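News > Local > Transport

Prevberg bus riders to get later evening service from September

Riders on the Prevberg to Addo bus line will have two extra evening departures starting in September, after the town council approved a new operating agreement with Lesero, the company that has run the route under a temporary contract since last winter.

The last bus out of Prevberg now leaves at 7:10 p.m. Under the new schedule there will also be departures at 8:25 p.m. and 9:50 p.m. The later of the two will stop at the hospital in Ernora before continuing to Addo. Morning times stay the same.

The change follows a petition that drew 593 signatures, most of them from people who work evening shifts at the hospital or in the stores along Ernora's main street. Many wrote that they had been paying for rides home or asking relatives to pick them up.

"I finish at nine, and the last bus is long gone by then," said Sofia Lazaridis, a nursing assistant who lives in Addo and helped collect names for the petition. "Two of us on my floor share a car, but our shifts don't match every week. When they don't, one of us waits in the break room for two hours." 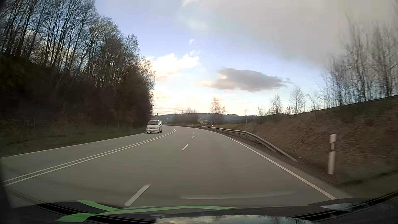

The council set aside $2,890 a month for the added trips. The money comes from the transportation budget, which had an unspent balance after repairs to the Prevberg depot cost less than planned. Fares on the line will not go up this year. A single ticket bought on board will still cost the same as one bought at the depot window, and monthly passes will be valid on the new departures.

Lawal Okafor, who manages the route for Lesero, told council members that the company had already hired one of the two drivers it needs and expected to fill the other position before the end of summer. He said the evening trips would be run with smaller vehicles at first.

"If the seats fill up we will put a full-size bus on," Okafor said. "We would like to see a couple of months of numbers before we do that."

Lesero counted an average of 154 riders a day on the line this spring. The agreement asks the company to report evening ridership to the council every three months. It also requires a working phone line for riders until the last bus has reached Addo. The current line closes at 6 p.m., which was a common complaint in the comments attached to the petition.

Not everyone on the council was in favor. Two members voted against the agreement, saying the town should have asked for bids from other companies before signing for more than one year. The contract runs for three years, and either side can end it with six months' notice.

A request for a shelter at the Ernora hospital stop was put off until the fall. The hospital has offered $500 toward a bench and lighting, but the land beside the stop belongs to the county, and the town would need permission to build there.

Printed schedules will be available at the Prevberg depot and the Addo library two weeks before the new service begins. Riders who hold a student pass should check the expiration date, as passes from the last school year will not be accepted on any departure after the change.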